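The Slow Closet

Rohani Subramaniam buys almost nothing new. Hasn't for years. She rents two rooms over a bakery in Jaselport, owns one narrow closet, and would rather talk about moths than about fashion.

"Moths, and shoulders," she says. "Shoulders go first. People hang everything."

It's Saturday, early, and we're on the tram out to Drandmont, where the old ferry shed fills up with secondhand clothes twice a month. Coats mostly, at this time of year, which makes no sense. It's July. But nobody wants a wool coat in July and so that's when you buy one, she says, and she has 40 in her purse and no plan to spend it all.

Inside it smells of cedar and frying onions. Rails down both sides, tables in the middle, a man selling nothing but belts. Rohani goes straight for the knits. She doesn't look at labels till late. Sleeves get turned inside out, cuffs stretched and let go. If the cuff comes back, good. If it hangs there like a tired mouth, back on the pile.

She learned this at Yusof, the mending shop on Platau Street, where she worked the counter through her twenties. Zippers all morning, hems all afternoon. Rich customers brought in cheap things and poor customers brought in good ones, is how she remembers it, and the good ones were a pleasure. A coat from somebody's grandfather. A cardigan darned so many times that the elbows were more darn than cardigan.

The shop is still there. Smaller now. They lost the window side to a phone repair place and the waiting list for a relined coat is 3 weeks, longer before the holidays. Cheaper to buy another coat, plenty of people say so, and plenty of people do the math and then go to Yusof anyway.

What they want, mostly, is to keep the thing they already like. It fits. It has been to weddings. A new one would be fine and it wouldn't be that one.

Back home Rohani makes tea and forgets to drink it. Knits never go on hangers in this apartment, they get laid out on the bed and looked over and then folded, thick ones at the bottom. She likes color, the louder the better. Mustard especially. Anything with a bit of shine at the hem.
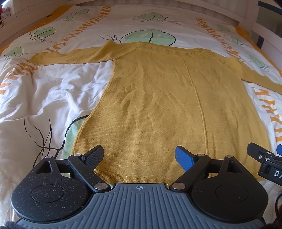 What she does about holes

Small ones get fixed the same night. Leave a hole and it runs, and then you're reknitting half a sleeve in front of the television and swearing. Matching thread if she has it. If she hasn't, something that clashes on purpose.

Washing is where most people go wrong, in her opinion, and she has a lot of opinions. Too hot, too often. A sweater worn over a shirt can go weeks. Air it by the window, brush it, done. When it really needs a bath she uses the sink and cool water and baby shampoo, then rolls it in a towel and stands on the towel. Never wring it. She says this teh way other people say never swim after lunch, only she means it.

And the moths? Cold. Two days in the freezer, sealed in a bag, next to the peas. Then two more if she's feeling nervous. Cedar blocks smell nice and that's all the credit she'll give them.

She came home from Drandmont with a gray scarf, a jar of odd buttons and most of her money. The scarf has a pulled thread near one end. It's already on the arm of the couch, needle stuck through it, waiting for the evening.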